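How does a robot learn to pick things up?

At the Metwally robot club, kids in grades four to six teach a robot to work in a kitchen. The robot's hand is called a gripper. It has fingers - but no skin, so it can't feel things the way you do. The club meets for 15 weeks.
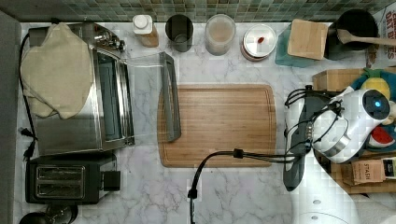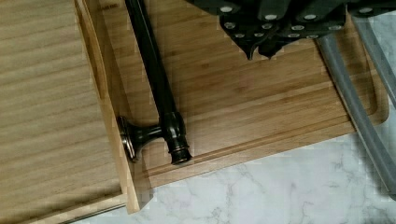
The gripper at the counter, with the bamboo cutting board.

Long, thin things can be tricky to grab. If the fingers close near one end, the other end may tip down. The club tries, moves the gripper a little, and tries again.

Comments

Oduor Okoth: My son wants to join. Is there a fee?

Pisotier: We did this at school with cups.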